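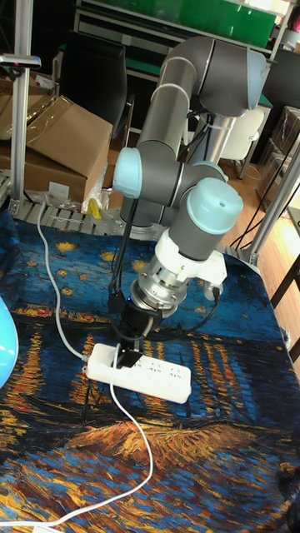 6 September 2021
Bench 2, power strip handling. Equipment plan for the second cell.

Purpose of this entry is to get the shopping list into one place before the December order closes. Task set is unchanged: grip plug, grip strip by the end, move strip on cloth. The arm stays. What needs money is everything hanging off it.

Ceiling for the year is 3,000 including carriage. Lonau quote 411 per set of fingertips, and their lead time is 24 working days. Mundby are cheaper on paper but want a minimum order and charge for the adapter drawing. Have asked Mundby to requote without the drawing. We can do that ourselves. 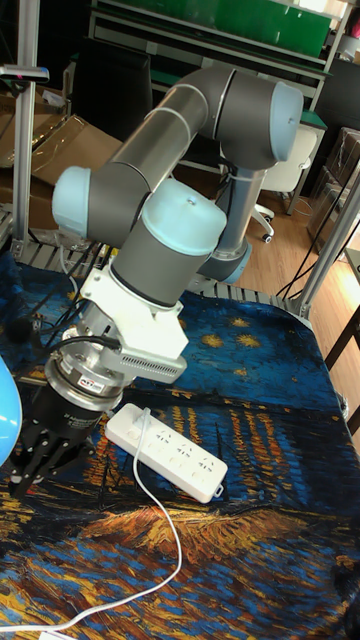 Cable routing has to be in the budget this time. Black bundle down the side of the forearm is acceptable for slow moves but the loop at the wrist is too generous. Price a proper dress pack, or at least clips and sleeve. Pruitt list a sleeve kit in two diameters; need to measure the bundle with the connectors on before choosing.

Force-torque sensor: no second unit this year. Share the existing one between cells and buy a duplicate flange so the swap is bolts only. Check bolt circle against the drawing, rev C, not rev B. 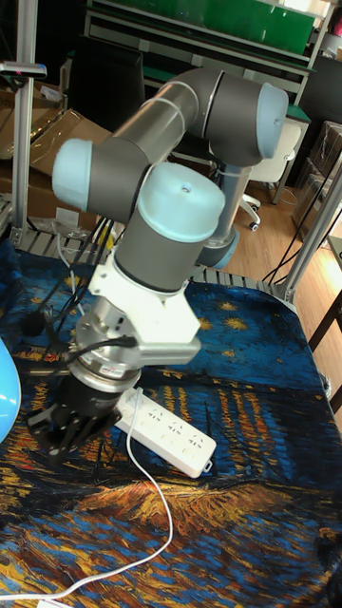 Consumables. Power strips wear at the sockets, so cost them as stock: 6 per quarter, white, same pattern, otherwise the grasp poses need redoing. Printed cloth stays for the vision runs. Buy one spare with the same print. A plain one as well if there is change left over.

Frame: aluminium profile for cell two to match the present posts, cut lengths to be confirmed. Do not order brackets until the camera position is fixed.

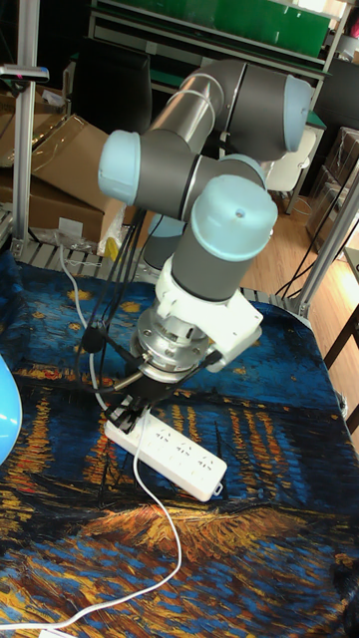

Nilia would put the fingertips first and let the sleeve kit wait, on the grounds that a worn tip spoils a whole day's grasp data and a badly dressed cable mostly costs time. Fair point. Fingertips moved to line one, sleeve kit to line four, flange stays at two.

Open: Mundby requote, bundle diameter, bolt circle, profile lengths.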